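Four dates in and I've come round to Rallevia, the app that won't let you message anyone until you've both picked a place to meet. I loved it! No three-week chats about favourite pizza toppings – you choose a café, you choose an hour, you turn up. My first was at Lazaridis, and we talked until closing (she'd read all 688 pages of the novel I'd been pretending to finish).

It's still a bit thin outside Rultside, and the questionnaire runs to 110 questions, so get comfy. 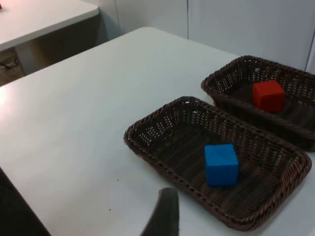 Wicker baskets on a white table

I'm keeping it, and I've got my sister signed up too.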